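Print
E-mail

Small Items and Carpeted Floors: Revised Practice for Shared Rooms

Occupants of the Clakar building are asked to note the following changes to the way small items are handled, stored and recovered in the carpeted rooms on the second floor. The changes take effect in April and apply to all rooms that are booked through the front desk, including Room 13.

Screws, washers, keys, clips and similar items are easily lost in carpet. They damage vacuum heads, and on two occasions this past winter they left tears in the pile that required a section to be replaced. The replacement sections were fitted by Kołodziej and have been matched to the existing carpet as closely as the remaining stock allows. No further stock in that shade is available.

Lidded trays are now kept on the shelf inside the door of each room. Small items in use should be placed in a tray while work is under way and returned to the labeled drawers at the end of the booking. The drawers supplied by Grorkent replace the open tubs, which should no longer be used. Empty tubs may be left beside the supply closet for collection. Trays are not to be carried between rooms — each is marked on the underside with the room to which it belongs.

Before leaving, occupants should look over the floor, beginning at the wall farthest from the door and working back toward it. Items that are found should be picked up individually and not swept toward the edge of the room. Particular attention should be given to the strip along the baseboard and to the area under tables. Dark items are the most often missed against the gray carpet, and a flashlight held low to the floor will usually show up any metal.

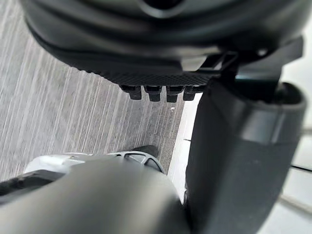
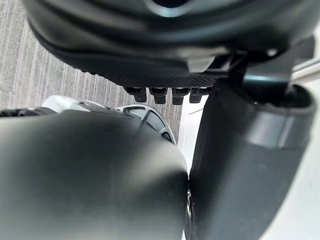 Malcolm Lockwood writes that the trays are welcome but that the drawer labels are too small to read from a standing position, and that he has twice found washers in with the keys. He would also prefer that found items be kept in the room for a day before they go to the front desk, as the person who lost them will generally look there first.

The labels will be reprinted in a larger size. On the second point, the present arrangement will remain in place for the time being: found items go to the front desk in one of the small envelopes provided, marked with the room and the time of day. Unclaimed items are held until the end of the month and are then sorted into the common stock. Keys are held separately and are not released without a signature.

Vacuuming of the second floor will continue to be carried out by Cekent after 6 p.m. Rooms in which loose items remain on the floor will be passed over, and the booking holder will be asked to clear the floor before the next visit.

A replacement charge of $50 applies to lost drawer keys. Requests for additional trays or envelopes should be made to the front desk at extension 3637.

Print
E-mail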